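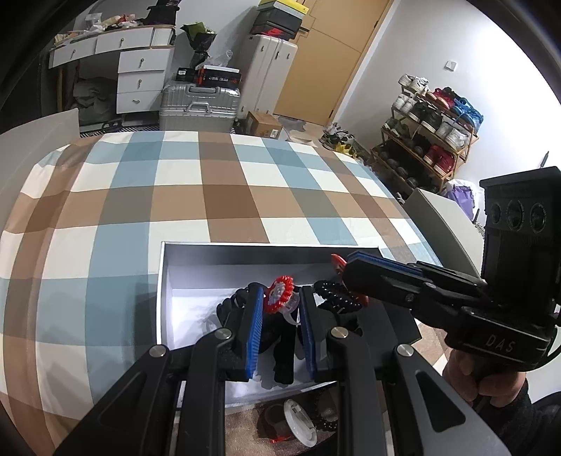 Dec 23, 2021

The Pludbridge cider list for the coming year has now been settled, and readers of this blog are entitled to an account of how it was arrived at.

Tastings were held over 7 evenings. In all, 51 ciders and perries were entered, the great majority from small orchards within a day's drive of the town. Each was served blind, at cellar temperature, in a plain glass. Bottles showing a fault were replaced once and tasted again.

The strongest group was the dry still ciders. Rilavero, whose earlier pressings I had found thin, submitted a single-orchard bottling with firm tannin and a long, slightly smoky finish. It was placed first. Morelli entered two perries, of which the drier is recommended; the sweeter was pleasant but lost its shape after the first glass. Brerka did not submit a new cider this year and its existing entry has been kept on the list at the same price.

Sparkling ciders were less satisfactory. Only 3 were accepted. Several others had been sweetened to a degree that hid the fruit entirely, and I would ask makers to consider whether this is needed at all.

The full list, with prices and stockists, will be posted here in February. Makers wishing to dispute a tasting note should write before then, quoting the batch number printed on the label. Samples for the next round should not be sent until the new entry form is available.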